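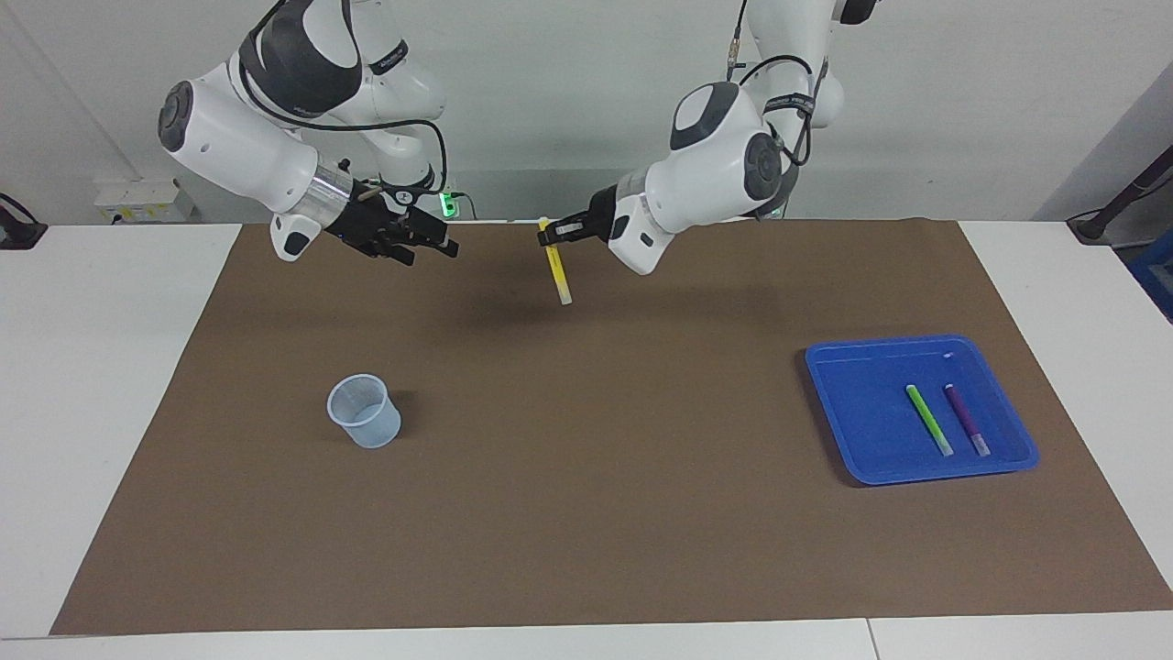 Figure 7. Both arms above the mat, yellow marker held in the left gripper, measuring cup and tray in place.

7. Setting up the marker task on the two-arm cell

This section is for the operator who prepares the cell at the start of a shift, or after somebody has changed the mat, the fingers or the cables. The mounting of the arms on the overhead beam is described in section 3 and is not repeated. In the whole manual, "left arm" and "right arm" mean the left and right of the robot. When you stand at the front of the table and look toward the wall, the left arm is on your right side. Please read this sentence two times, it is the most frequent reason for a wrong entry in the log.

7.1 Before you switch on

1. Check that the emergency stop at the front of the table is pressed in.

2. Look along the cables of both arms, from the beam down to the wrist. Each cable must have a free loop at the elbow. If the loop is pulled flat, open the cable clip, give more length and close the clip again.

3. Put your hand on each joint cap and try to turn it. A cap which moves must be fastened before you continue.

4. Lay the brown mat on the table. The front edge of the mat must be parallel to the front edge of the table, and a narrow border of white table must stay visible at the left, the right and the front.

5. Press the mat flat with both hands, from the middle to the outside. A wave in the mat changes the height at which the fingers touch, and the cell does not measure this by itself.

Note: The mat from Olcombe is delivered rolled. Leave it flat overnight before the first use.

7.2 Starting the arms

1. Switch on the control cabinet and wait until the Adeck panel shows the start page.

2. Release the emergency stop and confirm the message on the panel.

3. Select SETUP. In this mode the speed is limited and the arms move only while you hold the enabling switch.

4. Move both arms to the position HOME HIGH. The right arm goes first. The left arm waits until the right arm has arrived, also if you press its button earlier.

5. Open and close each gripper three times without any object. The movement should be even, without a stop in the middle.

CAUTION: The two arms share the space above the center of the mat. The software keeps a distance between the wrists, but it does not know the length of an object which is held in a gripper. In SETUP mode you are responsible for this distance. Keep your hands away from the mat as long as the enabling switch is pressed.

7.3 Placing the objects

1. Place the measuring cup on the front part of the mat, on the side of the right arm. It stands upright with the opening to the top and nothing leans on it.

2. Place the blue tray flat on the mat, on the side of the left arm. Do not let it hang over the edge of the mat. If one corner is higher than the others, the markers roll.

3. Put the markers in the tray, parallel to each other and diagonal, with the cap ends toward the front of the table. The order of the colors is free, but it must be the same as on the task page of the panel.

4. Check that all caps are pushed on completely. A cap which is only half on will stay in the fingers when the gripper opens, and the marker falls.

Note: Use only the markers which are listed on the task page. A thicker marker can be gripped, but the closing width will be outside of the limit and the panel gives message 59.

7.4 Teaching the hold position of the left gripper

The left arm has the parallel-jaw gripper. It takes one marker out of the tray and holds it over the back part of the mat, at the center, where the right gripper can reach it. This hold position must be taught again each time after the fingers were changed.

1. Move the left arm above the tray and lower it slowly until the fingers are at both sides of one marker.

2. Close the gripper with the button CLOSE SOFT. Never use CLOSE FULL for the markers.

3. Lift the arm straight up until the marker is free from the rim of the tray.

4. Turn the wrist until the gripper points toward the right arm and the marker hangs vertically, with the cap end down. A small angle is allowed. If you are not sure, compare with Figure 7.

5. Move to the center of the mat and save the position as HOLD L.

6. Wait one minute and look at the marker again. If it has slipped in the fingers, clean the finger pads with a dry cloth and repeat from step 1.

Now bring the right arm. Its gripper has several fingers and needs more room than the left one, so come from the side and from above, with the fingers open. Stop over the back edge of the mat, with the fingers pointing to the center, and save this as WAIT R. The right gripper stays empty in this position. The contact with the marker is taught later, in section 8.

CAUTION: Do not save WAIT R if a cable touches the wrist flange. The cable can be pinched when the arm turns back to HOME HIGH.

7.5 Test run

1. Select TEST and the number of cycles. For a new mat or new fingers we recommend 66 cycles, for a normal morning start 10 are enough.

2. Stay at the front of the table during the first cycles, with one hand near the emergency stop.

3. When the run is finished, write the number of dropped markers in the log. One drop is acceptable. With two or more, go back to 7.4.

7.6 Regular care

Each 400 cycles: wipe the finger pads and the tray.

Each 3000 cycles: change the pads of the left gripper (Tsao pad set, always both sides together) and check the screws of both wrist flanges with the torque key. After this work, teach HOLD L and WAIT R again.

Each February: replace the mat, also when it still looks good – the surface becomes smooth with time and the cup starts to slide.

For questions which are not answered in this section, write to Driteck service, Zlatko Vukadinović, and add the log file of the last test run. Without the log file we can only guess.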